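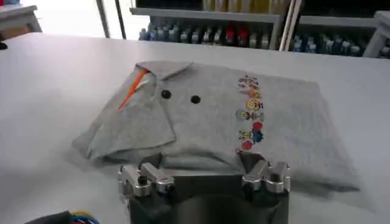 Several users of the first edition of this guide wrote that the comparison procedure told them which gripper had won and gave them no help in finding out why. One reader at Drarnby asked whether a gripper that closes well on a folded hem but poorly on a collar should be scored once or twice, and added that the old score sheet left room for a single figure. The procedure below has been revised with those remarks in view. Collar, hem and body panel are now scored separately.

Comparing Two-Finger Grippers on Garments
Cestcombe Handling Laboratory, Bench Guides
Revised July

Purpose

This guide sets out how to compare two or more two-finger grippers on ordinary clothing, using one arm, one wrist camera and one controller. It is intended for staff who can already move the arm safely and who have completed the bench induction. It does not cover suction tools or hands with more than two fingers.

What you will need

The arm, with the tool flange clean and the cable clips in place
The grippers to be compared, each with its own adapter plate
The wrist camera and its bracket
A controller running the Plater recording software
A plain, light-colored tabletop
One short-sleeved shirt with a collar and buttons
A copy of the Jemal score sheet for each gripper

A gray shirt on a white table gives enough contrast for the wrist view. Buttons darker than the cloth and a printed band down the garment are helpful, as they give the operator fixed points to name when recording where a grasp was attempted. Avoid white shirts on white tables.

Step 1. Mount the first gripper

Fit the adapter plate and tighten the screws in a cross pattern. Connect the signal cable before the power cable. Route both along the outside of the wrist and leave enough slack for a full turn of the last joint. A cable that pulls tight near the end of its travel will shift the fingertips slightly, and the error is easily mistaken for a fault in the gripper.

Step 2. Set the camera

The camera should see both fingertips at full opening, along with a good part of the garment beyond them. Black fingertips are easy to follow against light cloth, but they can disappear into the shadow under a fold. Adjust the lamps until the inside of a raised fold can be told apart from the finger in front of it.

Windows are a frequent source of trouble. A bright opening behind the table may be washed out to white in the wrist view, and automatic exposure will then darken the cloth whenever the camera tilts toward it. Lock the exposure with the camera pointed at the garment, and do not change it between grippers.

Step 3. Prepare the garment

Lay the shirt across the table with the neck to one side and the hem to the other. Do not smooth it completely. A perfectly flat shirt tests little more than whether the fingertips can scrape the table, and most two-finger designs perform poorly at that. The cloth should include:

a folded layer with a clear edge near the neck
a rumpled fold raised off the table on the side nearest the gripper
a plain panel with only faint wrinkles

Save a still from the wrist camera before the first attempt and use it to restore the layout when the gripper is changed. An exact match is not possible with cloth - a close match is sufficient.

Step 4. Run the attempts

Make 6 attempts at each of the 3 areas. Start every attempt with the fingers fully open and just short of the garment. Use the same approach speed throughout. Close, lift, hold and lower, then open the fingers before backing away.

Set the recording to stop after 500 frames. If an attempt is still in progress at that point, mark it as incomplete and do not extend the recording. The lift height should be the same for all grippers and should be written at the top of the score sheet.

Step 5. Score each area

For each attempt, record one of the following results:

Held: the cloth stayed between the fingertips until it was lowered
Slipped: the cloth was lifted and then lost
Missed: the fingers closed without taking hold
Wrong layer: the fingers took more or fewer layers than intended

Wrong-layer results should never be merged with misses. A tapered fingertip may slide under a flap easily and still pick up the layer beneath it, and this is often the main difference between two designs. Note also any contact with a button.

Step 6. Change the gripper and repeat

Power down the tool before disconnecting it. After fitting the second gripper, repeat Steps 1 through 5 in full, including the camera check. Linkage fingers swing through an arc as they close, so the tips may reach forward or draw back. Re-teach the approach height for each gripper and record the new value.

If the controller shows code 996 after a change, the stored tool weight does not match the tool selected. Choose the correct tool file and restart the Plater software before moving the arm.

Reading the results

Compare the grippers area by area before adding any totals. Where two grippers are close overall, the results on the raised fold are usually the least useful, as almost any working gripper can close on loose cloth standing clear of the table. Give more attention to the folded layer at the neck and to the plain panel.

Completed score sheets should be filed under the gripper's adapter plate number, with the layout still attached. Sheets from the Drarnby bench are kept separately and should not be combined with Cestcombe results until both sites use the same tabletop.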